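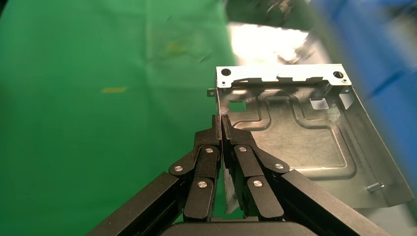 Parts handling firms get shared code for two-armed robots

4 May 2020 | 2 min read | 14 shares | 3 comments

A code of practice for robots that pick sheet-metal parts out of bins has been published by Dotadby, the trade body for small parts handling firms. It runs to 40 pages and takes effect in September.

The code covers cells where two grippers work over the same table or shelf. It asks firms to set a closing force for each type of part and to write it down beside the cell. Thin brackets and stamped frames should be gripped on an edge or flange – never across an embossed panel, where the metal can bend.

Bins must be kept in a fixed place, and cloths and mats must be clipped down before a shift starts. Loose clips, connectors and offcuts have to be listed at the end of each shift. Cables near an arm should be tagged and checked at every changeover.

Dotadby based the rules on 1,277 incident reports sent in by members. Most were minor, such as dropped or scratched parts, but in a number of cases one arm had moved into the other's path. The code now says that only one gripper may be inside a bin at a time, and that the other must wait with its jaws open and empty.
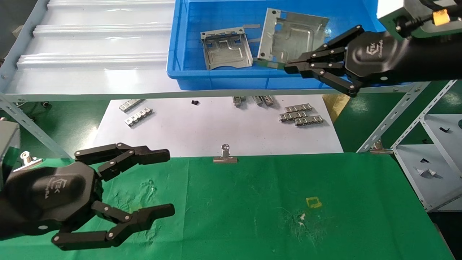 Ferreira said the waiting rule would slow some jobs down at first, and that it would have liked a longer trial before September. It supports the rest of the code and has already started marking force limits on its own cells.

Parkach, which makes control software, plans to add the waiting rule to its next update. Firms with older controllers can meet it with a simple interlock – the code has a wiring plan in its second annex.

Checks will be done by Skirkum, starting with sites that handle over 4,000 parts a day. Smaller sites may fill in a form instead. Members can get the code free of charge from the Dotadby office.

Related
Skirkum opens booking for site checks
Guarding shared tables: what the old rules said
Sheet-metal edges and gripper pad wear
Parkach update delayed to the summer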